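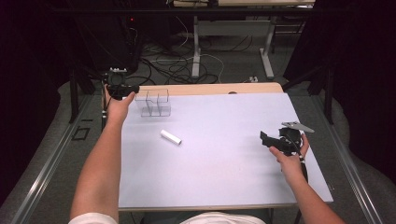

Hamdia Mamo would like the craft room at Henthorpe to stay open past six, and she wrote in to say so after the last newsletter. Her evening group has 28 names on its list and has to pack up just as people are getting settled.

The hours are now changing. From May the room will close at nine on two evenings a week, with the side door on Kahsay Street in use after six. The front desk will be unstaffed then, so sign in using the book by the stairs.

The yearly room fee stays at $166 for groups. Single members pay nothing extra – the room is part of regular membership. Groups that already have a daytime slot keep it unless they ask to move.

Zinash Tamiru is putting together the evening schedule. Send her your first and second choice of evening by Feb 27, 2023. Lockers are still full, and the waiting list is closed.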